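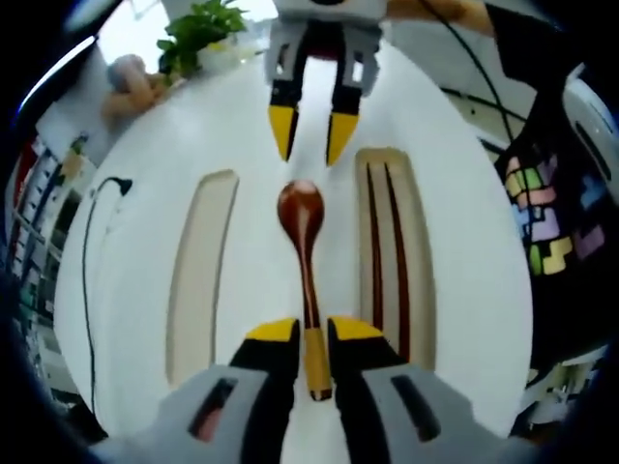

Rozália reckoned I'd never sell the house with the piano still in it, and she told me so down the phone before I'd even got my coat off. You'll have people walking round it, she said, and they'll go home and talk about the piano, and then they'll buy the one in Merrick with the downstairs loo.

The Piano at Lekcombe
Monday, November 5, 2018
by Fletcher McPhee

She had a point. It was my aunt Esska's piano and it took up most of the front room, and the rest of the front room was taken up with getting past it. My aunt had it carried in through the window before I was born and then had a smaller window put in. So there it was.

I'd given myself a week off work to clear the place. I did the kitchen first (easy, she only ever cooked soup) and then the upstairs, which was mostly curtains. She had curtains for houses she'd never lived in. By the Wednesday I'd run out of rooms and I was sitting on the piano stool eating a pork pie and looking at the thing.

I rang a man in Merrick who moves pianos. He asked what make it was and I read it off the lid, Ranosero, in those curly gold letters, and he went quiet for a bit. Then he asked me to read it again. I thought, hello, I'm rich! He said he'd never heard of it and it'd be 121 pounds to take it to the tip, more if there were steps.

There were two steps.
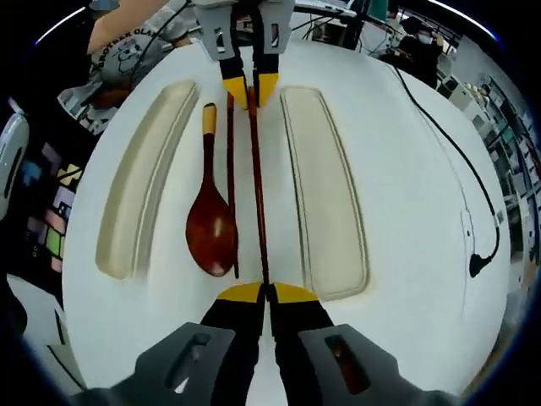
Did my aunt ever play it? Every evening at six, the same waltz, with the same mistake in the middle, and she'd swear at it in front of anybody, me included, and the vicar once.

I hadn't thought about that waltz for years. I can't play, I had a term of lessons and cried through them, but I put the pie down and had a go at it with one finger. I got as far as the mistake. Then I found I couldn't get past it - I didn't know how it was meant to go without. I'd only ever heard it wrong. I kept going back to the start and running up to it again like a horse that won't jump, and every time I landed on the same wrong note and stopped.

That's when the woman next door knocked on the wall. Two knocks. I stopped dead, very embarrassed, with my finger still on the key. Then she came round to the front in her slippers and stood on the path and shouted through the letterbox that it was an F.

I opened the door. I said pardon?

It's an F, she said. I've been listening to that woman hit an E since we moved in. I never liked to say.

So she came in and sat down, and I held the lid because the hinge is gone, and she played it right. It sounded terrible. I mean she played it very nicely, it just wasn't the tune any more. She thought so too, I could see it on her face. She played it again with the E and we both felt a lot better.

I rang Rozália that night and said I was dropping the price by 4,000 and the piano was staying. She called me something in Hungarian. I asked what it meant and she said it was a sort of cabbage.

A couple came in January, with a little lad who went straight to the stool and started thumping. His mother told him to leave it alone. I said he was all right. I showed him the E.

Contact Fletcher McPhee | © 2018 Fletcher McPhee, all rights reserved | Back to top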